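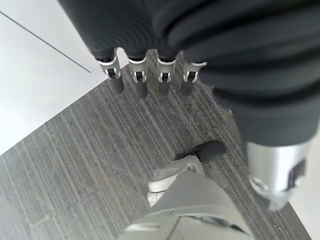
How often should the carpet in a workroom be vacuumed?

Twice a week is enough for a room in daily use, with a third pass along the door and the main walking line. Edges need the crevice tool once a month.

Carpeted Rooms at Grellia – Gallery
Updated July 27, 2026

Grellia is a two-story building with carpet in most of the work and storage rooms. The floors were surveyed in March, before the Trunis contract for cleaning and repair was renewed. The notes in this gallery cover floor condition, joins, thresholds and wear. Room numbers follow the plan at the front desk. Lengths are in inches.

Room 13, doorway
Metal threshold strip, screwed down at both ends and in the middle. The strip is 31 inches long and was cut on site. The middle screw works up over time and should be checked when the room is cleaned.

Room 13, main walking line
Pile flattened between the door and the window. Brushing against the lie of the pile brings part of it back. The rest is wear and will stay.

Room 13, under the desk
Caster marks in two arcs. A hard mat was put down after the survey. The mat has to sit flat; a curled corner will cut into the pile faster than the casters did.

Room 14, center seam
Hot-melt join, laid with Fetolard tape. The seam runs across the direction of traffic, and a few tufts have pulled on the side nearer the door. Trim loose tufts level with scissors. Do not pull them.

Room 14, radiator side
Fading under the window, limited to the strip that gets afternoon sun. Dark lines along the baseboard are fine dust drawn through the gap by air movement. Vacuuming removes the top layer only. A damp cloth with a small amount of neutral detergent takes out more of it.

Upper hall
Loop pile, full width, stretched in one piece over felt pad. There is a slight ripple near the stair head. Re-stretching is on the work list – it needs a power stretcher, and the knee kicker used last time did not hold.

Stairs
Waterfall fitting, no bars. The nosings on the bottom three steps show backing at the center. These are to be replaced from the offcuts kept in the store.

Store, offcuts
Rolled with the pile outward, tied at both ends, labeled with room and date of laying. The longest piece is 66 inches and is reserved for the stairs. Offcuts are stored flat on the shelf. Standing a roll on end crushes the edge.

Meeting room
Carpet tile on tackifier, laid quarter-turn. Two tiles near the coffee table were swapped with two from behind the cabinet. The color difference was clear in the first month and is now hard to find.

Meeting room, tile lifted
Subfloor dry, with some residue from an older adhesive. The residue was scraped back before the tile was put down again. If it is left in place, the new adhesive stays soft and the tiles creep.

Back office
Twist pile from the Hallgrímsson range, laid last. Shedding was heavy for the first few weeks and then dropped off. Use suction only on this floor, with the beater bar off.

Notes on spills
Blot from the outside in, using white cloth. Use cold water first. Report anything oily to the front desk before treating it – the solvent used on loop pile can loosen the latex behind the tiles. Wet areas are to be kept clear of furniture until the pad has dried as well as the surface.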